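I've been on a Roman emperors kick since November (blame the library book sale, five paperbacks for next to nothing!) and last night I finally got to Pertinax. His dad was a freed slave, he worked as a teacher, and he still ended up running the whole empire in 193.

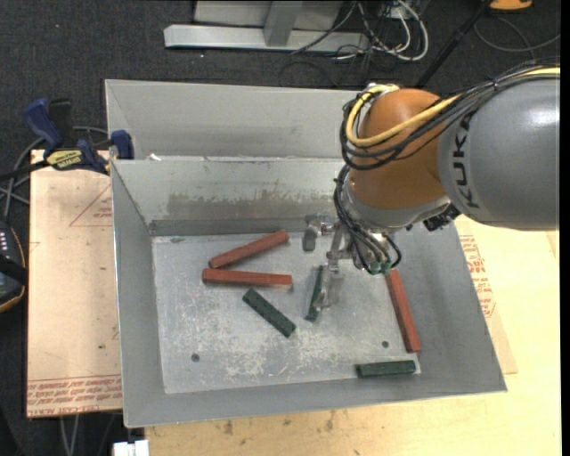 He lasted less than three months, poor guy. He tried to rein in the Praetorian Guard and they killed him, then auctioned off the throne. Didius Julianus won the bidding and only got 66 days out of it. Septimius Severus is up next, and I've got 200 pages to go.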